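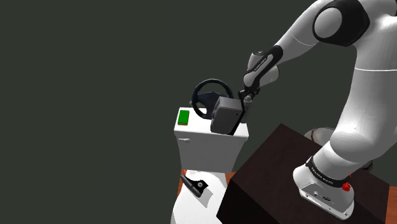

Plakuvance Bench Arm
Sold and supported by Bullness

The Plakuvance is a white arm with a two-finger gripper that picks things up and puts them down. It also presses buttons, pulls levers and turns wheels, all day if you let it. If you were hoping for something with a face, our competitors would love to hear from you.

What it does
Box moving, button pressing, lever pulling and other jobs people tend to discover they are too senior for. Each job is built and tried in the Dristance simulator first, so the arm can drop a box as often as it likes before it gets near one of yours.

What it doesn't do
Answer the phone. Sign for parcels. Notice that the labels are in Portuguese this week. You will still need people for that.

What changes for your staff
At Sqalli, the Plakuvance took over the test bench on the day shift. Salma Belhaj used to work the bench controls 900 times a shift. She now sets up the jobs, checks the rejects and argues with the arm's schedule, which she describes as "a promotion, mostly." Her wrist is better. Her inbox is worse.

Eusebio Carhuamaca, on the same line, asked us to mention that the arm never takes its turn making coffee. We have passed this on to engineering.

Please tell your people what the arm is for before it turns up on a pallet. Sqalli told theirs the same morning and it made for a long lunch.

Specifications
Reach: 95 cm
Jobs stored: 140
Gripper: two fingers, parallel
Mounting: pedestal or bench
Stop control: red button, on the base

In the box
Arm, gripper, power lead, one Dristance license, and a printed manual that Iker Iglesias wrote and would like somebody to read.

Training
Two days at your site with Ye-ji Bang. Send the people who do the job now. Managers are welcome on the second afternoon.

Delivery
14 working days from order. Pedestal ships separately and usually arrives first, where it makes a decent table.

Price on request. Page updated 06/02/2018.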